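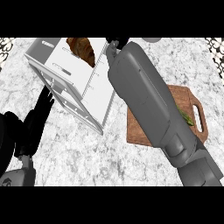

Safety > Around the Home > Kitchen Checks

Countertop oven safety checklist, with our comments

Aug 19, 2020 | By the Skillow Home Safety team
34 shares | 20 comments

We love a toaster oven! They're cheap to run, they brown a cheese scone beautifully, and going over one properly takes less time than boiling an egg. This is the list we used in April at the Marnanen flats, now tidied up with the notes we scribbled as we went.

Switch off at the wall, pull the plug and let the oven cool right down before you start.

1. Plug and flex
[ ] Plug not cracked, pins straight, no brown marks
[ ] Flex not nicked, squashed or run behind the oven
[ ] Plugged straight into a wall socket, no extension lead
Comment: extension leads were our most common fail by miles. One kitchen on Dunne Road had the oven, kettle and a slow cooker all on one block. Sorted on the spot, hurrah!

2. Where it stands
[ ] Level, hard surface that can take heat
[ ] Gaps at back, sides and top as the handbook asks
[ ] No curtains, kitchen roll or bread bags close by
[ ] Room for the door to open all the way
Comment: stone worktops are lovely for this, but do look up as well. Wall cupboards get forgotten, and so does whatever is stuck to the underside of them.

3. Door
[ ] Opens and shuts without catching
[ ] Hinges firm, no wobble side to side
[ ] Glass, if fitted, free of chips
[ ] Nothing stored on the open door
Comment: a drop-down door is not a shelf, however handy it looks when you've got a hot tray in your mitts. Clear a landing spot first.

4. Inside
[ ] Crumb tray out, emptied, washed, dried, back in
[ ] No grease on the walls or roof
[ ] Rack sits square on its runners
[ ] No foil touching the elements
Comment: crumbs, crumbs, crumbs. A weekly shake over the bin does wonders (and the toast smells better too).

5. Timer test
[ ] Plug back in, set five minutes, stay with it
[ ] Bell rings and the heat goes off
[ ] Knobs not loose
Comment: if it runs on past the bell, fail it and label it. We had two of those in Cekitier Court and both went for recycling.

Print a copy, stick it inside a cupboard door and put a date next to each tick. Next up is kettles, and we've got plenty to say about limescale!

20 comments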